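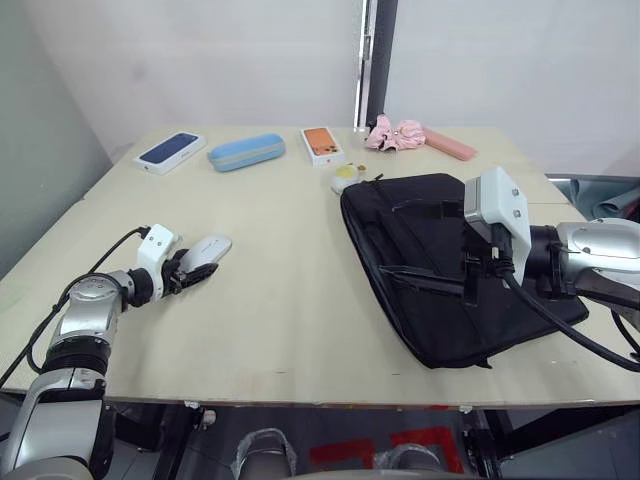
Olá! Eu sou a Aušra Kütt e passo os dias na oficina da Kuusk, a ensinar robôs a arrumar coisas. Parece fácil, não é? Pegar num rato de computador, guardá-lo numa mala… tu fazes isso sem pensar! Mas um robô tem de aprender tudo, e as pessoas que trabalham com ele também têm regras a cumprir. Vou contar-te as nossas.

A primeira é a regra do chão. Colamos fita vermelha para marcar os sítios e, quando os braços estão ligados, os nossos pés ficam do lado de fora das marcas. Mesmo que caia um lápis lá dentro — o lápis espera!

A segunda é a da velocidade. Quando há alguém por perto, o nosso robô mexe a mão no máximo até 150 milímetros por segundo (mais ou menos o comprimento de um lápis novo). É devagarinho, eu sei, e às vezes dá-me sono. Mas assim temos tempo de sobra para nos afastarmos.

A terceira é a do botão de parar. É grande, vermelho, e qualquer pessoa pode carregar nele, até quem chegou nessa manhã. E ninguém ralha com quem carregou sem ser preciso. Todas as quintas-feiras, antes de começarmos, experimentamos o botão para ver se o robô para mesmo.

Depois há a força. Uma caixa de óculos não se aperta como se aperta um martelo! Os dedos da garra têm um limite de força, e nós começamos sempre pelo mais fraquinho. Se o objeto escorregar, subimos um bocadinho e tentamos outra vez.

Também olhamos para os cabos. Um braço que roda pode puxar um cabo ou prendê-lo numa alça, por isso seguimos cada um com os olhos antes do primeiro movimento.

E cabelo comprido? Apanhado. Cachecol? No cabide. Eu tenho um às riscas de que gosto muito, e fica lá pendurado até à hora do lanche.

Se um dia visitares uma oficina com robôs, pergunta logo à entrada onde fica o botão de parar. É a primeira coisa que eu mostro a quem vem à nossa.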